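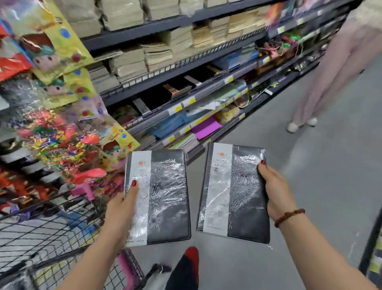 Why do shoppers take two copies of the same notebook in their hands before they choose? In our interviews the usual reason was to compare the condition of the corners and the wrapping, which the shelf label does not tell.

4.2 Handling of wrapped stationery

The stationery aisle of the Jusville store was observed for 7 weeks, mostly on Saturday. In total we recorded 266 visits to the notebook shelf, and in 136 of them the shopper touched at least two products. Following Craddock and Gwynne, we separate touching the label from touching the product – the first is a search for price or size, the second is a search for quality.

Wrapping changes this second kind of touch. When a notebook is sealed in plastic, the paper cannot be felt and the pages cannot be opened. Shoppers then bend the notebook a little, or turn it to read the back. Several persons told us that they would buy sooner if one open copy was kept on the shelf.

Tags and price labels also take part of the attention. They are placed close to the goods, so the hand often goes to the tag first (Figure 2). 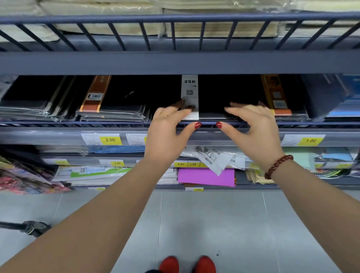 Figure 2. Fingertips on a hanging tag marked "25K", between black notebooks on the middle shelf.

Such contact was coded as label touch, also when a product was lifted afterwards. The two coders disagreed mainly on short contacts, and these were discussed again until one code was accepted. The results for the Penry store, where notebooks are sold without wrapping, are given in Section 4.3.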